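Wivanville sorting room reopens with three bins and plenty of elbow room

February 21, 2023

The back room at the Wivanville reuse centre is open again, and what a difference a coat of paint makes! The walls are plain white now, the old racking has gone, and the sorting table has been given the space it always needed. Anyone who remembers squeezing past the bicycle frames to reach the sink will be delighted.

The room closed after Christmas so the floor could be relaid. It came in at 3630 pounds, paid for out of the autumn sale, and the centre's coordinator Tahira Rizvi is thrilled with it. "I keep going in just to stand there," she told us on Tuesday morning. "You can put something down and find it again!"

The first job in the new room is the awkward stuff: bits of packing, wrapped tubes, dark crinkly bundles that turn up at the bottom of donation boxes and don't obviously belong anywhere. These used to go into one big sack and wait for a rainy day. Now each piece gets picked up, looked at and given a place.

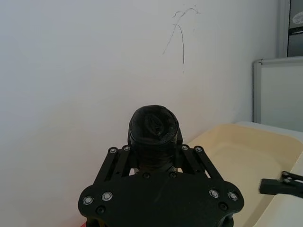 Saodah Pillai, who runs the sorting sessions, has kept the system as simple as she can. Yellow is for things that need a second look, red is for anything ready to go back on the shelves, and the big cream tub takes whatever is heading for recycling. She tried labels at first, but people read the colour long before they read the words, and the labels kept peeling off anyway.

"We had 142 boxes waiting when we closed," she said. "I was dreading them. Now I'm quite looking forward to it, which my sister thinks is very odd." 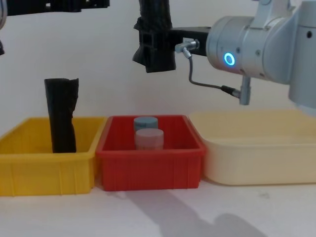

The second-look pile is proving the most fun. Plenty of wrapping can be used again if it is kept reasonably whole, and the art club at Skasport has already asked for anything black or shiny for its spring costumes. Longer pieces are especially welcome, creases and all. The club will be collecting through March, so if you have a cupboard full of the stuff at home, do bring it in.

Sorting sessions run on weekday afternoons from 2 until 5, and donations can be left at the side door until 6. Please flatten cardboard before you come, and keep glass in a separate bag. The kettle is back as well, on the shelf by the window in the front office, and Saodah would be very glad of some more mugs.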